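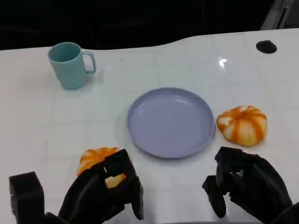
Multi-fingered hands with the plate, the mug and the stripy pumpkins.

Workshop tips: trying out grippers without losing your mind (or your mugs)

I've had a good few weeks swapping between the Allham hands and the Prornar gripper, and people keep asking which one I'd buy. My answer changes with the day, so have my tips instead.

Start with squashy-looking shapes. Everyone reaches for a cube first and every gripper on earth can pick up a cube! Little decorative pumpkins are much better. They're ribbed and squat, and if the fingers land on a ridge the whole thing wants to roll. I bought a bag of them in October and they've done more work than any of my proper test blocks.

Keep the job dull. Pumpkin onto plate, pumpkin off plate, 17 goes each, then swap hands. I used to make up a new task every time I got bored, and then I had pages of notes I couldn't compare with anything.

Come down from the top if you've got proper fingers. I spent ages trying to scoop from the side with the Allham (looks lovely, very human) and kept shoving things along the table.

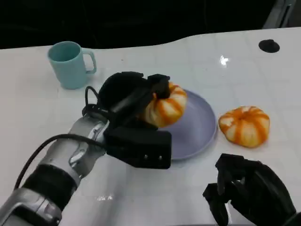

Once I'd gone over to top grabs I could turn the closing force right down as well. I run it at 70 on the Baroneck controller for anything round and leave it there. At 78 it's fine on plastic but I've marked softer things with it, so I only go up if something's slipping, and I write it on the sheet when I do. Otherwise you come back after the weekend and wonder why everything's got dents.

Park the spare hand somewhere sensible too. If you're only testing one side, give the other a fixed resting pose and save it under a name you'll recognise. Mine was called "test2new" for months and I loaded the wrong one more than once.

Wipe the table before each batch. A glossy white top is lovely for finding dropped screws but it throws glare straight back at a head camera, so turn the lamp to the wall, or tape a bit of baking paper over it (not on a hot bulb, please). 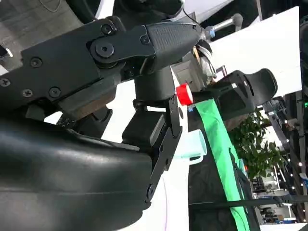
Wrist cameras deserve their own warning, and I wish I'd read one before fitting the Ferraro. You get a brilliant close view of the fingertips and then an awful lot of everything else you own. Tilt it a bit and you've got the chair back, the pot plant and the shelving with all its little lights, as well as the mug you were meant to be looking at. The gripper takes up a big chunk of the view too, so check your target isn't tucked behind the finger linkage before you blame the software. I like having one really loud colour near the work, and a bright red cap does nicely for finding your bearings when you're flicking through stills.

Check the screws on the mounting plate every 5 sessions. Finger tight is no good, use the proper driver. And loop your cables with some slack at the wrist, then move the joint to both ends of its travel by hand before you switch on.

Next up is mugs by the handle, which I've been putting off.

Updated 6 March 2026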